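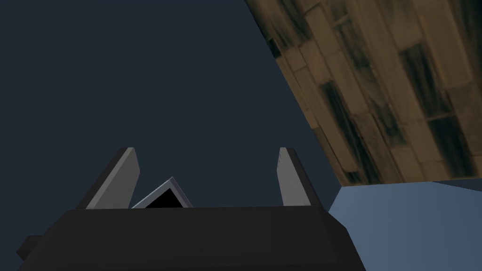 Gripper with both fingers open, dark grey housing below.

Freeing a Sticking Desk Drawer with Wooden Runners
Whitcombe Workshop Notes: Furniture

These notes cover desk drawers that run on plain wooden runners. Drawers on steel ball-bearing slides fail in different ways and are covered on a separate page. The method suits solid timber and veneered desks with shallow drawers set into the front apron, including the older Stusia writing desks, which use a narrow side runner and a centre guide.

Most drawers of this type stick for one of four reasons: seasonal swelling, a worn runner, a drawer box that has gone out of square, or a loose centre guide. Work out which one applies before removing any material. Timber planed off in a humid January can't be put back in winter, and a drawer that was eased too far will rattle and rack for the rest of its life.

Tools and materials
Pencil and a sheet of carbon paper or soft chalk
Steel rule and a small engineer's square
Block plane, sharp and set fine
Cabinet scraper, or 180 grit paper on a flat block
PVA wood glue and two light clamps
Screwdriver to suit the guide screws
Hard paraffin wax, or a stick product such as Trosular
Masking tape
Vacuum cleaner with a brush head

Remove and label the drawers
Empty each drawer and pull it straight out. If it stops short, look underneath for a turn button or a small stop block behind the front rail. Turn the button parallel to the rail and try again. Don't lever against the drawer front. The joint between front and sides is the weakest part of the box under that load.

If a drawer is jammed shut, take out the one beside it and reach across where the carcass allows. Push from the back while a second person draws evenly on the handle. Where there is a full divider between drawers, the back panel may have to come off instead.

Label every drawer on the underside with tape, reading left to right. Drawers in a row look identical but were usually fitted one at a time, and swapping them is a common cause of the complaint.

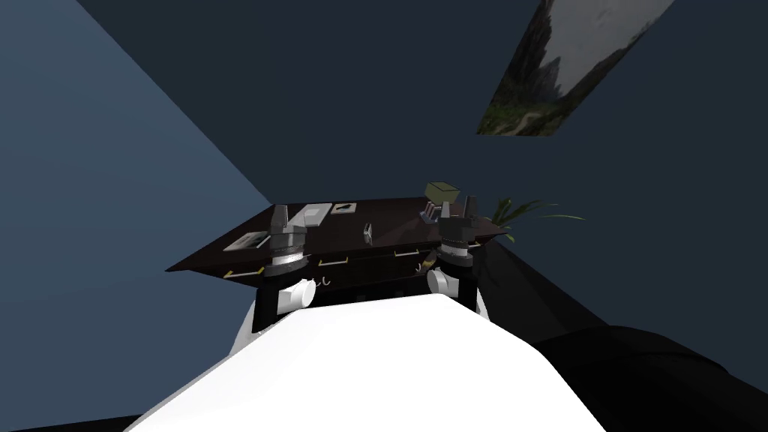
Dark wooden desk with yellow handles on the drawers along the front apron.

Check the handles while the drawers are out. A screw that is too long will stand proud on the inside of the front, and a loose handle encourages people to pull from one corner, which racks the drawer in its opening. Nip the screws up by hand. If a hole has stripped, glue in a sliver of matchstick or dowel, let it set, and refit the original screw. Any hooks, cable clips or power boards fixed under the apron should be checked as well, as screws driven up from below can come through into the drawer's path.

Find the point of contact
Vacuum the opening and the runners. Grit packed into old wax feels exactly like swollen timber, and cleaning alone fixes a fair share of drawers.

Rub chalk along the top and bottom edges of both drawer sides. Slide the drawer in and out twice, then look for the places where the chalk has been polished or scraped away. Shiny patches on bare timber tell the same story. Mark them in pencil.

Chalk removed along the full length of a top edge points to swelling. Chalk removed at the front of one side and the back of the other points to a box out of square. Chalk removed only from the bottom edge, with a groove visible in the runner, means wear.

Measure the box
Measure both diagonals across the top of the drawer. A difference of 2 mm or less can be ignored. Anything over 3 mm will bind in a close-fitted opening.

To correct it, slide the bottom panel free if it is held by a screw at the back, work glue into any open corner joint, and clamp lightly across the long diagonal until the two measurements agree. Refit the bottom panel while the glue is still wet, since the panel holds the box square better than the clamps do. Leave it overnight. Don't glue the panel into its grooves. It needs to move across the grain.

Ease a swollen side
First try drying. Stand the drawer on edge in a heated room for a few days and test it again. Keep it well away from a heater outlet — veneered fronts will lift along the edge if they dry too quickly.

If it still binds, set the plane to take the thinnest shaving it can manage and remove only the pencilled areas. Plane from each end toward the middle to avoid breaking out the end grain at the corners. Test after every second pass. Stop when the drawer moves freely with slight resistance.

Repair a worn runner
A shallow groove can be levelled with a scraper. A deeper one needs a new strip. Desks of this pattern tend to take short runners, and on the small Flornudus side desk the worn section can be replaced with a hardwood strip 78 mm long let into the front of the runner. Cut the recess square, glue the strip in, and plane it flush once set. Use beech or maple. Pine will wear through again quickly.

Where the runner is screwed on, it can often be turned over and refitted with the unworn face up. Check that the screw holes are countersunk on the new side.

Set the centre guide
Slacken the guide screws by half a turn. Insert the drawer fully and align the front with the rail so the gap is even on both sides. Draw the drawer halfway out without letting it twist, then tighten the front screw from below. Push it home, check the gap again, and tighten the rear screw. The order matters.

Wax and refit
Rub wax firmly along the runners, the lower edges of the drawer sides and the guide. Leave it 20 minutes and buff off the loose crumbs. Don't use oil, silicone spray or soap. Oil swells the fibres, silicone prevents any later finish from bonding, and soap draws moisture.

Return each drawer to its labelled position. Reset the turn buttons or stops so that the front closes flush with the rail. If one corner stands out, pack the stop on that side with a piece of veneer.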